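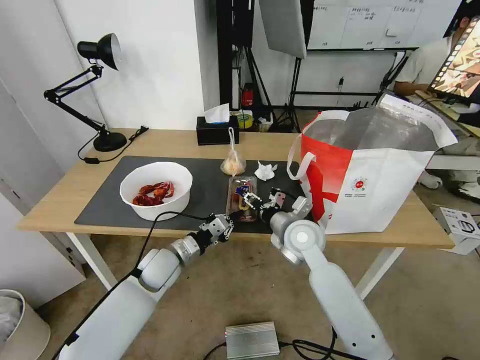 Right gripper on the edge of the food container, left one open over the mat, crayfish off to the side.

I've been promising to write up our station rules since July, and two people have now emailed to ask where they are, so okay, okay, I'm doing it! These are the rules we use at Vullside for two-arm tabletop work, the kind where somebody drives the arms and we record every run. They started as a sticky note. They're now a three-page document with its own name (Ilodance, don't ask, it was late and it stuck), and I'm the one who gets messages whenever something in it is unclear. So this is partly for you and partly for me.

First thing, and I'll fight anyone on this: the written rules have to be about the table as it really gets used. When I started here we had a very nice formal document that covered emergency stops, speed limits and who was allowed to open the controller box. All good stuff, and we kept every word of it. But it said nothing at all about lunch containers, plastic bags or what happens when a cable ends up between the gripper and the thing you want to pick up. And that's where most of our bad runs were coming from.

Cables, then. Look at the left arm up top. The black cable follows the links and then loops up over the mat toward the gripper. You need some slack or the wrist can't turn, and if you have too much slack the loop finds every handle on the table. Our rule is that before the first run of the day you move each arm by hand through the farthest reach the task needs, slowly, and watch the loop the whole way. Not the gripper, the loop! I still catch myself staring at the fingers. If the loop touches anything standing on the desk, you either move that thing or you re-clip the cable, and then you do the whole sweep again from the start.

Next is the reset. A task that begins with a bowl, a container and a bag has to begin with them in a known state, or at least a known kind of state, and people are terrible at this (me included). We tried tape marks on the mat and they peeled. We tried a printed photo next to the station and it wandered off to another room. What we do now is a written list of start positions in plain words, and the driver reads it out loud before pressing record. It feels silly for a day and then you stop noticing. Oh, and the list says what's allowed to vary. If the tissue can be anywhere on the mat, write that it can be anywhere on the mat, or somebody conscientious will spend their afternoon putting it back in exactly the same spot.

Soft stuff gets its own section. Bags with handles, crumpled tissues, those little clear bags tied in a loop at the top... they all look harmless next to a big white arm, and they're the things most likely to get dragged somewhere you didn't plan. A stiff container more or less stays a container. An insulated shopping bag with its mouth open is a different animal every time you touch it, and the strap is worse. Rule: nothing with a loop may be left standing within reach of an arm that isn't supposed to handle it. If it's part of the task, fine, but then it's on the list.

Now grip force, where I changed my mind. The old rule gave one force setting for everything and it was set for the heaviest item. I liked it for being simple. Then the folks at Sikder, who run a setup a lot like ours, talked me into setting it for the weakest item instead and going up only when a grasp slips in a test. Clear plastic food tubs are the item I'd worry about most. The rim gives way quietly and you don't notice until the lid won't go back on. We test each new tub with 3 closes on an empty one before it's allowed into a recording.

Food in general: anything that's been on the mat is never eaten, no exceptions, not even if it stayed in its container the whole time. It's the shortest rule we have and the one I get the most puppy eyes about, especially when there's crayfish. Wipe the fingers down at every break, and wipe the mat at the end of the session even if it looks clean. A dark gray mat always looks clean.

The logging rule is the one I'd steal if I were you. Every stopped run gets one line saying why it was stopped, written by whoever stopped it, before the next run begins. We borrowed it from the Medari checklist and cut it way down. Out of our last 500 runs we had 49 stopped ones, and thanks to those lines I could sort them in an evening. The largest pile was cables and handles. I'd have guessed missed grasps, and I would have spent the month working on the wrong thing.

Floor stuff, quickly. Light stands, tripod legs and power leads all want the same bit of carpet that people want to walk on. We say the driver's side stays clear and everything else goes toward the wall. A fire extinguisher has to be something you can get to without stepping over a tripod leg — go and check yours, I'll wait. Also, anyone working at a nearby desk gets told when the arms are going live. Out loud, by voice, even if they've got headphones on and you have to wave.

Things I haven't settled yet: whether the speed cap should be lower during training (we use 80 percent of our normal cap, and I think it could go lower still), and how often to redo the cable sweep on a long day. Some people want it after every break. I'd like that too, but I know what happens to rules that come around that often, people start signing them off from the kitchen.

If you run something similar and your list has a section that ours doesn't, please send it over. I'm especially short on anything sensible about lids.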